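Burnuvley Home Services - Acceptance Checklist, Living Room Tidying Package
Unit under review: Hasby two-arm household robot, supplied on lease by Domański
Site: furnished apartment, May inspection round
Inspector: Vibeke Bech
Second reader: Ingvar Ketilsson

Scope. The checklist covers the soft-goods part of the tidying package: cushions, pillows and folded throws on upholstered seating. Floor pickup and kitchen work are on separate sheets. Marks are P (pass), PC (pass with comment), F (fail) and NA. Comments go under the item they belong to.

Section 1. Before power-on

1.1 Clear floor depth in front of seating, 600 mm minimum. P
1.2 Carpet lies flat, no raised edges in the working area. P
1.3 Stop button within reach of the operator and tested. P
Tested twice by Lucero Apaza, once with the arms at rest and once during a slow raise. Both arms held position.
1.4 Persons and pets out of the working area. P
1.5 External cables secured along their full length. PC
Cable on the right arm has slack near the wrist. The supplier's manual allows a free loop there but gives no maximum size. Domański to supply a figure.
1.6 Hands inspected for burrs, cracked pads and loose screws. P
1.7 Serial plate legible and matches the lease papers. PC
Plate matches. The lease lists the hands under an older part number; paperwork only.

Section 2. Handling of soft goods

2.1 Pillow lifted with both hands, no contact with upholstery stitching. P
2.2 Pillow held clear of the seat without slipping, 10-second hold. P
2.3 Grip force within the soft-goods preset. PC
Preset was left at the factory value. No fabric damage found after the hold, but the pillow deforms more than the service description suggests. Lærke Bisgaard asks that the next round include a down-filled pillow and one with a zipper along the side. 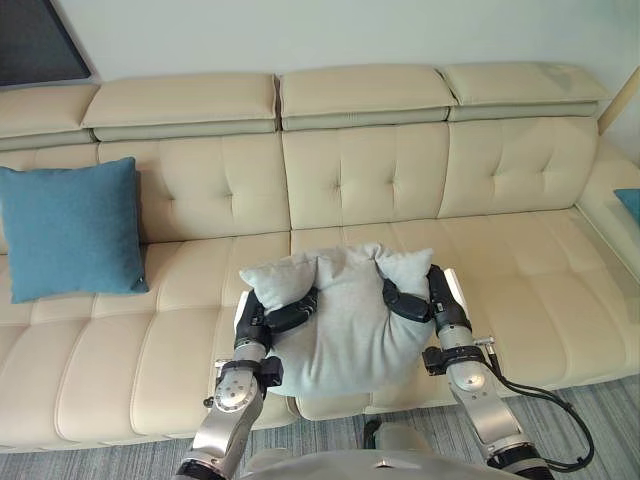
Item 2.3. Two-handed hold above the seat, light gray pillow, factory preset.

2.4 Release without dragging the fabric. P
2.5 No snagging of finger joints on woven covers. PC
No snags on the covers supplied. Loose knits were not tried and should be excluded from the package until they are.
2.6 Labels, tassels and buttons avoided in the grip. NA
The gray pillow was the only item handled in this section. Repeat with a tasseled cover.
2.7 Load limit respected. P
Test pillow weighed 479 g on the kitchen scale, well inside the limit for two-handed handling.

Section 3. Placement and resting position

3.1 Pillow placed upright against the backrest. P
3.2 Pillow does not tip when the arms are withdrawn. P
Watched for one minute. No movement.
3.3 Placement matches the layout card. PC
The layout card shows two pillows on the left part of the sofa with a gap between them. The order was correct. The card does not state the gap in figures, so the item cannot be marked a clean pass.
3.4 Hands open and clear of the placed item before any further motion. P
3.5 Clearance between the hands and the seat front at rest. PC

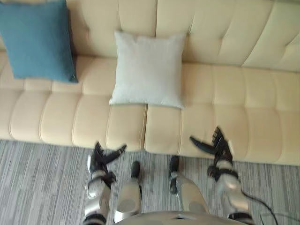
Clearance is the item we argued over longest, and the wording in the service description does not help. It asks for 400 mm "from furniture" after placement and does not say which part of the robot is measured. Nuanchan Panyasiri measured from the torso and got a pass. Measured from the fingers the result is different, as the open right gripper overlaps the front edge of the seat from the operator's view, and the left one is held low, just above the carpet near the seat front. Neither position is unsafe with the arms stopped. It does mean that a person sitting down too early could meet a finger at knee height. Recommended wording: 400 mm from the nearest point of either hand, arms parked, before the "done" signal is given.

3.6 Return to parked pose without touching the seat. P
3.7 "Done" signal audible from the next room. F
Not heard with the door shut. Volume is adjustable, and the setting was not on the installer's sheet.

Section 4. Surface check after the run

4.1 Upholstery free of marks, pulls and scuffs. P
Checked with a hand lamp held low.
4.2 Residue on pillow cover. P
Wiped with a white cloth. Cloth clean. The Rustness joint coating listed in the parts schedule left no transfer.
4.3 Carpet free of tracks or pulled threads. P

Result: conditional acceptance. Item 3.7 to be corrected and retested. Items 1.5, 3.3 and 3.5 need revised text from Domański before the package is offered to customers. Item 2.6 stays open.

Retest to be booked through Lucero Apaza. Bring the layout card, the tasseled cover and the down pillow.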